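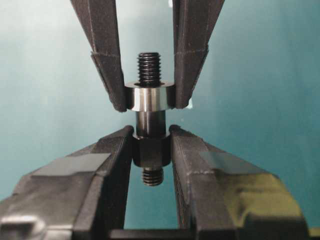

Kit de doigts Sonaner : mon avis après trois mois sur la cellule

Classé dans : Atelier > Préhension > Essais longue durée

Bon, je vous avais promis un retour en juillet et je suis en retard, mais au moins j'ai eu le temps de le maltraiter un peu, ce kit ! Pour ceux qui débarquent : je m'occupe d'une petite cellule où une entretoise filetée passe d'une pince à l'autre. Celle du haut tient la bague métallique, celle du bas vient prendre l'hexagone, et ensuite seulement on ouvre en haut. Sur le papier c'est bête comme chou. En vrai, j'ai passé des soirées entières à régler ça avec les anciens doigts (ceux de chez Perden, que je ne regrette pas du tout).

Le montage

Comptez une bonne matinée. Les vis sont fournies, l'embase tombe bien en face des perçages, et le profilé alu à rainures permet de décaler l'ensemble sans tout démonter, un vrai bonheur. La notice, par contre... Elle est traduite à la louche et le schéma de l'étape 16 est à l'envers. J'ai monté un doigt dans le mauvais sens, je l'ai redémonté, j'ai râlé, j'ai recommencé. Trí Bạch, qui en a équipé la cellule d'à côté, a fait exactement la même erreur, ça m'a un peu consolée.

Le serrage, allez-y doucement : un quart de tour de trop et le doigt se met en biais. On ne le voit pas à l'œil, mais la pièce arrive penchée et le filetage accroche au moment de la présenter. Je serre maintenant en croix, pince fermée sur une entretoise étalon, et je reprends le couple le lendemain.

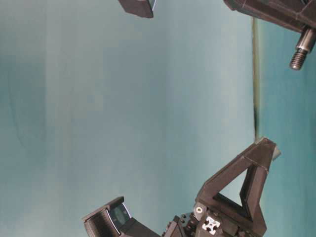 Le réglage de la caméra m'a pris plus de temps que tout le reste. Le support Sonaner offre une inclinaison correcte, mais sans aucun repère gravé (franchement, à ce prix-là !). J'ai fini par tracer les miens au feutre. Une fois l'angle trouvé, je bloque, je refais l'étalonnage et je note les valeurs dans le carnet. Pensez aussi à laisser du mou dans le câble au niveau du poignet, j'en ai déjà changé un.

L'entretien

Un chiffon microfibre sur l'objectif chaque matin, un coup d'alcool isopropylique sur les surfaces de contact, et c'est à peu près tout. Au compteur j'en suis à 3603 passages. Les bouts des doigts commencent à se lustrer, surtout en haut, et je commence à surveiller la tenue de la bague. La marque annonce jusqu'à 10 mois avant remplacement, je demande à voir.

Côté pièces détachées, Conceição livre les embouts à l'unité, ce que Perden n'a jamais voulu faire. Le délai est raisonnable, l'emballage ridicule (un carton énorme pour deux embouts).

Ma note : 16 sur 20. Je retire des points pour la notice et pour l'absence de repères sur le support. Je le rachèterais, oui, mais en commandant tout de suite un jeu d'embouts en plus.

Commentaires

Nhàn Cù
Merci pour l'astuce de l'entretoise étalon ! Tu la changes de temps en temps ou c'est toujours la même ?

Þórey Nørgaard
Chez nous l'étape 16 est corrigée dans la version en ligne de la notice. La version papier, non.

Lụa Âu
Quelqu'un a comparé avec les Jikari ? J'hésite encore, le support caméra a l'air plus rigide sur les leurs.

Ce site utilise des cookies pour mesurer son audience. Accepter | Refuser | Personnaliser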